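Notes for the cable talk, second half, after the coffee break

Okay, so welcome back, find a seat, and if you brought your own tangle from home keep it under your chair for now, we'll get to it.

Where we were: drawers. I told you about the drawer in my hallway that had 128 cables in it (pause, let them groan) and how I got it down to something I can close with one hand. This half is about the stuff that stays plugged in, behind the desk, behind the TV, down by the bed. My favorite part, and the part people email me about the most!

Ask the room: who has looked behind their desk since December? Hands up. Wait for the laughing to stop.

So start with the power strip. I always start with the strip and work outward, and I know some people do it the other way around and follow each cord back from the lamp or the printer or whatever. Fine if you have three things. I had a desk with nearly 65 inches of cord looped under it for one little lamp, and following that back took me half an evening on my knees. 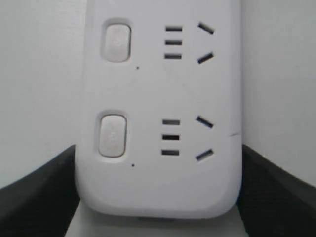
Tahsin Weerasinghe

I like a strip with a button next to each socket. You turn off the one thing and leave the rest alone, so the printer can sleep all week and the router never notices. Look at the spacing too. The slots sit well over from the button, and the two angled ones are out by the other side, so think about how your plugs are shaped before you decide what goes where. Fat charger blocks are the trouble. Put the fattest one at the end of the strip where it can hang over and not bother anybody.

(Somebody always asks about the slots. Different countries, different plugs. Tell them to match the strip to the plugs they own and stay away from a pile of adapters.)

Now labels. I did the Pullow flat for my sister and we labeled both ends of every cord, plug end and gadget end, with a strip of masking tape folded over like a little flag. Write the name of the thing, so LAMP or PRINTER. Please don't write "desk 1," you will not remember what desk 1 was. White plastic takes a bit of tape next to the button as well, and then you've got the name right where your finger goes.

Tell the Rathnayake story here if time is good. The short version: big family, one living room, everybody's charger in one corner, and they'd been switching off the fish tank filter by mistake every night at bedtime. Two labels fixed it. Fish are fine!

Wipe it down while you're there. Unplug it from the wall first, everything out, dry cloth only, and a soft brush for the slots. No sprays, please. If you see scorch marks or the plastic feels soft, or a plug wobbles in its slot, throw the strip out and get a new one. I'm pretty strict about this one, say it twice.

Also say: heaters go straight in the wall. So do kettles. And no strip plugged into another strip, I don't care how neat it looks.

Then the demo. Bag of cords on the table, get a helper from the front row, time them. At the Gelent library we did it in front of 400 people and my helper got so excited she labeled my sleeve.

Questions, then tangles out from under the chairs.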